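¿Puede un robot servirme la cena?
Informe de proyecto, asignatura de Automatización
Upendo Athumani, con Wafula Were

Confieso que elegí este tema por pereza: odio fregar y quería saber cuánto falta para que lo haga una máquina. Wafula se apuntó enseguida (¡él tampoco friega!) y en marzo montamos la tarea, a la que llamamos Lellelell: dos brazos, unos fideos, una cazuela y los platos de siempre.
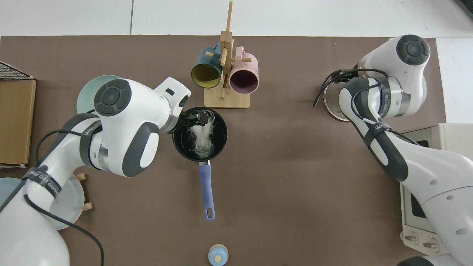
Figura 1. La pinza sujeta un puñado de material blanco dentro de la cazuela.

Lo blando fue lo peor. Un fideo no tiene una forma fija, se dobla, se engancha con el de al lado, y yo pasé tardes enteras mirando la pinza y sufriendo como si fuera un partido. Con el plato pasa algo parecido: 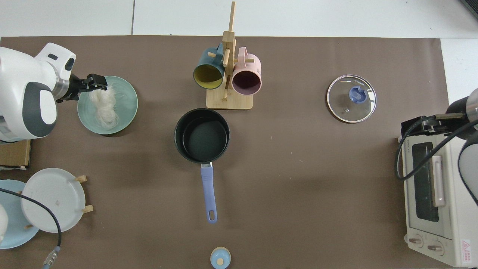 si la pinza baja demasiado, roza los surcos, y si se queda alta, pellizca cuatro hebras y poco más. Hicimos 95 intentos, y en 14 acabamos metiendo la mano nosotros. Yo esperaba bastantes más, la verdad.

Con las cosas rígidas me animé mucho. Una tapa tiene su pomo, y un pomo se agarra casi solo.

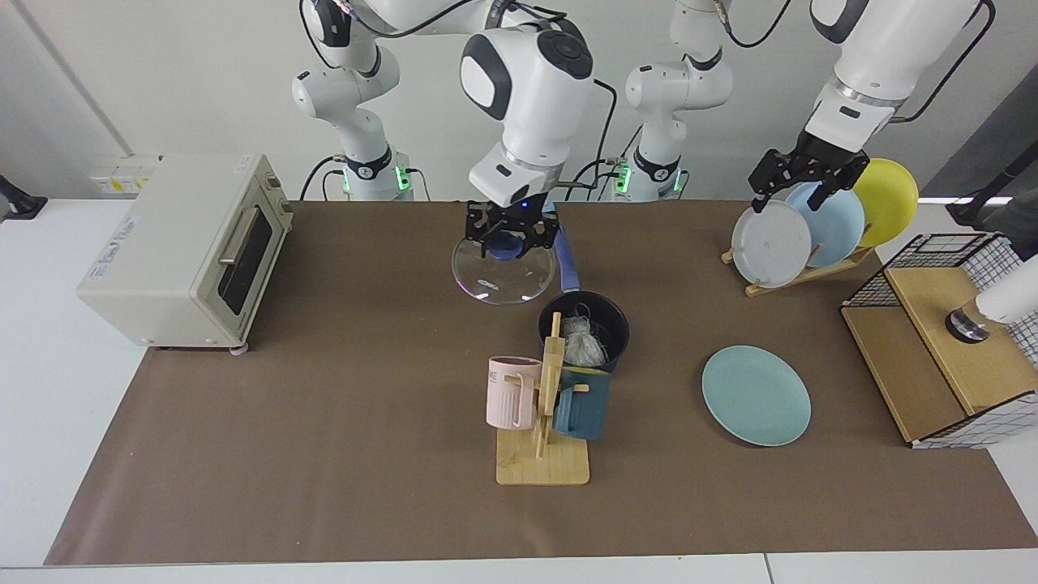
Figura 2. Tapa de cristal agarrada por el pomo; el otro brazo, sobre el escurridor.

Los platos de pie ya son otra historia, están muy juntos y los dedos tienen que entrar por un hueco estrecho. Wafula quería separarlos más, yo me negué: en mi casa nadie los coloca pensando en un robot. Discutimos seis días por esto.

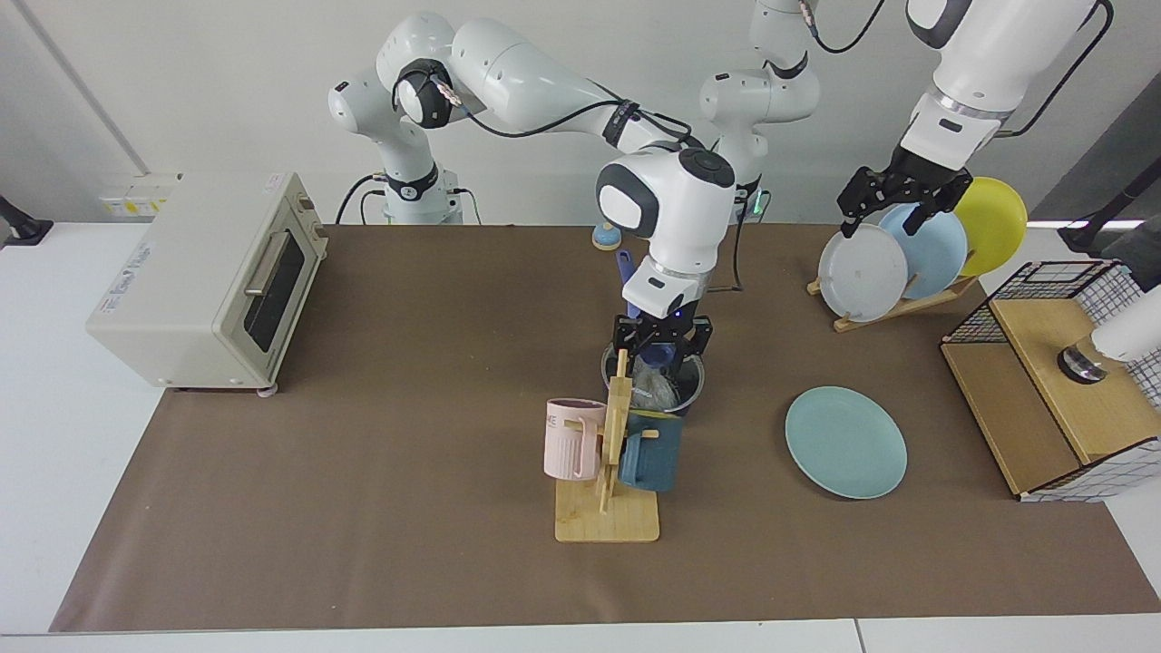 Qué pienso ahora

Para una cocina de verdad todavía no lo veo. Para un puesto fijo, con los mismos cacharros cada día, sí me lo creo. Nos queda repetirlo todo con otra vajilla y revisar los tiempos, que apuntamos fatal.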